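Sorting It Out! A Tidying Page for Kids

Have you ever looked at a messy table and thought, where do I even start? Great news: tidying is really a sorting game, and you already know how to sort!

First, pick one kind of thing. Pretend food is a fun one, so scoop up all the play fruit and veggies you can find. A clear bag works well for them, because you can peek inside without dumping everything out again.

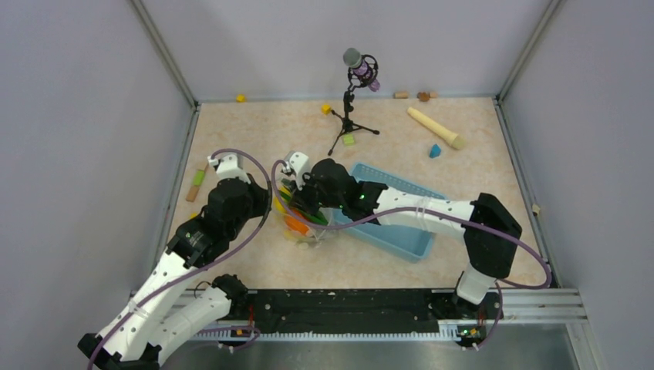 Next come the blocks. Blocks are sneaky! They slide to the back of the table and hide against the wall, so check the edges and under anything with legs. A basket with raised sides is super for blocks, and you can carry it along as you hunt.

Leave delicate things like a microphone where they are and ask a grown-up to help move them.

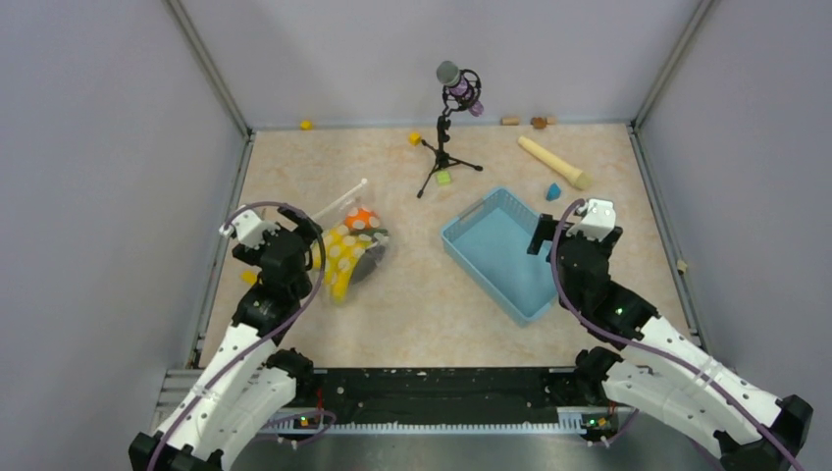

A reader from Kevisgate wrote to tell us that she sorts her blocks by color first, and that the brown ones always take her the longest to find. Try it her way and see which color you find last!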